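Wound Healing and Closure - notes for weeks 1 and 2
Berenice Arellano, rev. August 29, 2018

Read before lab. Bring the Barrera packet too, pages on suture materials. If you have the old May version of these notes throw it out, the table of phases was wrong.

1. What tissue does after a cut

Bleeding stops first. Vessels clamp down, platelets stick, fibrin mesh forms. Minutes.
Inflammation next - neutrophils in the first day or so, then macrophages. Redness and swelling here are normal, students always want to call it infection.
Proliferation, from day 3 or 4. Fibroblasts lay down type III collagen, new capillaries, epithelium creeps in from the edges.
Remodeling. Type III swapped for type I. Goes on for months, a scar never gets all its strength back. Expect 80 percent at best. 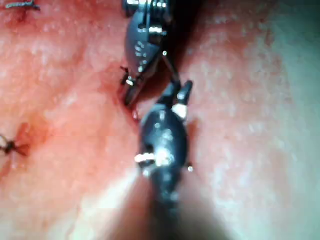 2. Primary, secondary, delayed primary

Primary: edges brought together right away. Clean cut, good blood supply, little tissue lost.
Secondary: left open, fills from the bottom up. Slow, bigger scar, more contraction.
Delayed primary: left open a few days, looked at again, then closed if clean. Bites, dirty wounds. Know this one, it was on the last midterm and half the room missed it.

Things that slow healing - smoking, poor blood flow, steroids, diabetes, low protein, low vitamin C (collagen needs it for hydroxylation), infection, tension on the edges. Tension is the one you control.

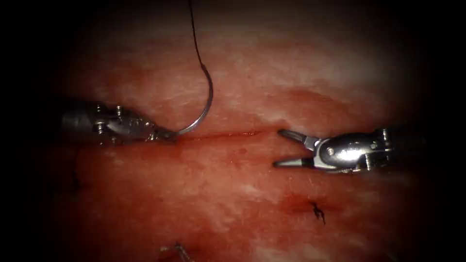

Tension also decides how far apart you place stitches. Too few and the edges gap. Too many, or pulled too tight, and you choke the blood supply and the edge dies. Approximate, dont strangulate. The edges are going to swell on day 2 so leave room for that.

3. Suture materials, short version

Absorbable: gut, polyglactin, polydioxanone. Deep layers mostly.
Non-absorbable: nylon, polypropylene, silk. Skin, vessels, anything that needs long support.
Monofilament slides easily and harbors less bacteria but the knot slips, so more throws. Braided handles nicely, holds a knot, wicks fluid.
Sizes: more zeros = thinner. 5-0 is thinner then 3-0.
Needles: taper for soft stuff like bowel, cutting for skin. Follow the curve with your wrist, never push straight.
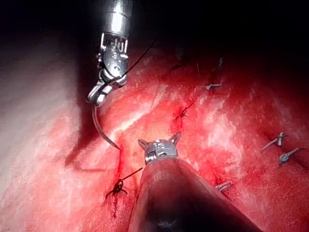
Malener asked after class why anyone still uses silk if it is braided and the body reacts to it. Fair question. Answer is handling - it lies flat, ties well, and it is soft near the eye and mouth. Reaction is real though, so not in a contaminated wound.

Trivlow wanted to know if absorbable means the strength lasts until the thread is gone. No! Strength goes first, by weeks. Two separate numbers, both in the packet.

4. Patterns

Simple interrupted: one fails, the rest hold. Slow.
Simple continuous: fast, spreads tension evenly, one break and you can lose the line.
Vertical mattress: everts edges, good for thick skin.
Horizontal mattress: takes tension, watch the blood supply.
Subcuticular: nice scar, only if theres no tension.

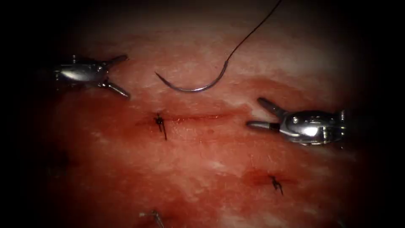

5. For next time

Rilletti chapter on scars, to page 42. Skip the history section.
Write up to 400 words: keloid vs hypertrophic scar, where each one stops growing and why that matters. Past 500 I stop reading.
Quiz covers sections 1 to 3 only. Dehiscence moved to week 3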